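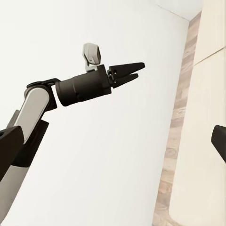
Section 4: Setting up the Sivex air bed pump timer

I wrote this part after my third guest season with the Torenis pump, so it's the order that works for me at home. If your timer is the older Etum one, the buttons sit in different spots but the steps are the same.

Before you start, take the timer out of its sleeve and pull the little paper tab from the battery door. I forgot that tab the first time and spent a whole evening pressing buttons at a dead screen!

1. Plug the timer into a wall outlet. Skip the power strip if you can, mine kept getting switched off by somebody's foot.

2. Hold SET until the clock blinks. Use the plus button to get to the right hour, then tap SET again for the minutes.

3. Plug the pump into the timer and leave the pump's own switch at OFF for now.

4. Lay the bed out flat with the valve facing you, and push the hose in until it clicks (you'll feel it more than hear it).

5. Press MODE twice. The screen should read FILL. If it reads 987, that's the lock code, so hold MODE and SET together until it goes away.

6. Set the fill time. I use 205 seconds for a single, then top it up by hand if it feels soft.

7. Now turn the pump on and press START.

Note: the night top-up is off when you first get the timer. To turn it on, go to menu 40 and pick LOW. I tried HIGH once in May and it woke the whole house, dog included.

Caution: don't walk away while the pump is filling. Stay close, and pull the plug if the hose gets hot.

Where to put the bed

Pick a flat bit of floor and sweep it first. Grit is what ruins these things. Keep the sides clear of radiators and table legs, and leave yourself room to get at the valve.

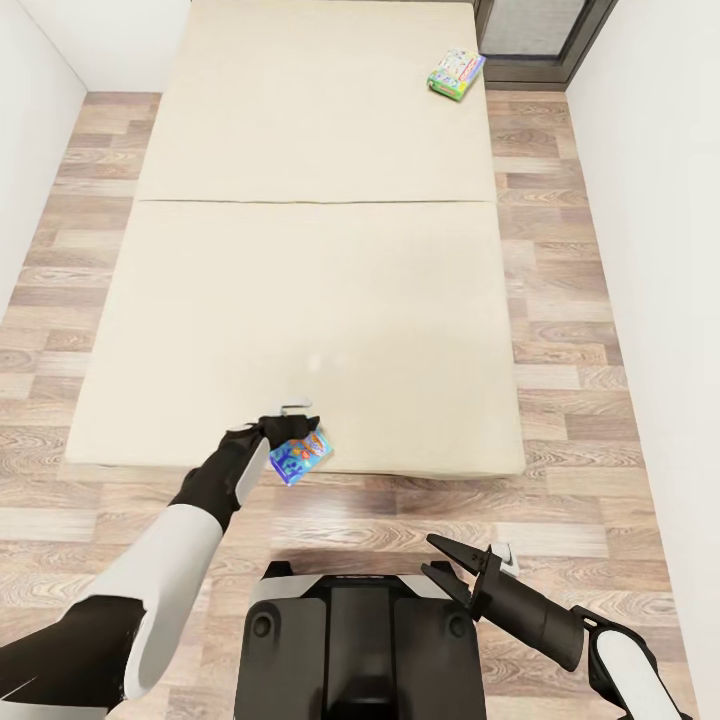
Mattress laid flat on the floor, no bed frame.

If you're using a Kasprzak adapter, screw it on before step 4 and check that the rubber ring is still inside. Spare rings are part number 1707, and I'd order two.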